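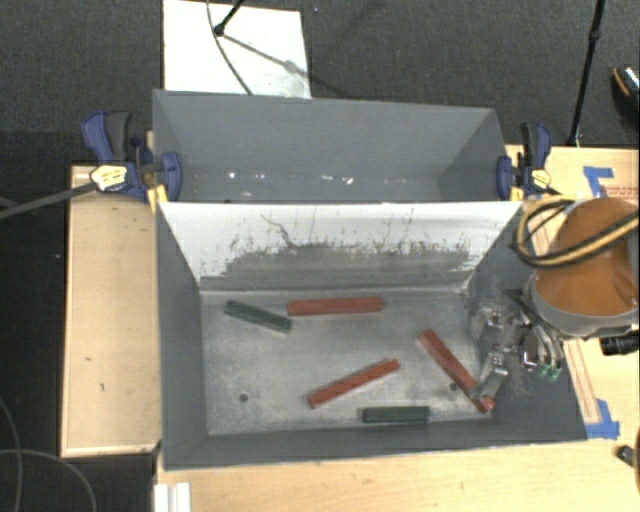

Fixture notes for a bin cell, second revision

The first revision of these notes ran to 15 pages and most people stopped at the second. I have cut it down to the rules we enforce. They apply to any bench cell where an arm picks blocks out of one bin and places them in another.

Clamping

Bins are clamped, never taped. A bar clamp on each side, jaws bearing on the bin wall, bars kept out of the arm's path. Tape is fine for marking positions on the bench, and blue shows up well on light timber, but it carries no load. In October the Gumton cell lost a full afternoon's runs to a bin that had crept sideways under repeated contact. The program was fine. The bin had moved and the taught positions had not.

Check clamp tension at the start of a shift and again after any collision stop. Huguette Friesen wants this written in the log with initials, and after Gumton I agree with her.

The divider

The wall between the two bins is the part most likely to be hit and the part least often looked at. Ours pick up scratches early. Scratches are acceptable. A raised edge, or any movement when pressed by hand, is grounds for replacement.

Set the transfer height from the top of the divider as measured, not from the drawing. Kuzmenko's drawings give the nominal height and ignore whatever sits underneath the bin.

Blocks near walls and corners

A block lying against a wall or in a corner is a legal start state. Do not reach in and tidy it. If the gripper cannot take it without touching the bin, record a failed pick and move on. We had operators nudging blocks toward the centre between cycles, and 158 of our 3,000 logged picks had to be thrown out when Yolanda Villca went back through the notes.

Mix colours and orientations at reset. Drop the blocks in and leave them where they land.

Hoses and cables

Hoses on the arm need enough slack for full wrist rotation and no more. Run the wrist to both limits by hand at low speed before the first automatic cycle – watch the loop, not the fingers. Floor cables are routed away from where people stand. The Tokton site uses covers and I would like the rest of us to do the same.

People

Nobody reaches over a bin while the arm is enabled. Stand back from the bench, stop button within reach. Closed shoes.

Still open

Lemia has asked for a maximum permitted wear depth on bin floors. I don't have a figure I would defend yet. For now, replace a floor when a block catches on it in 2 consecutive cycles, and keep the old one so we can measure it.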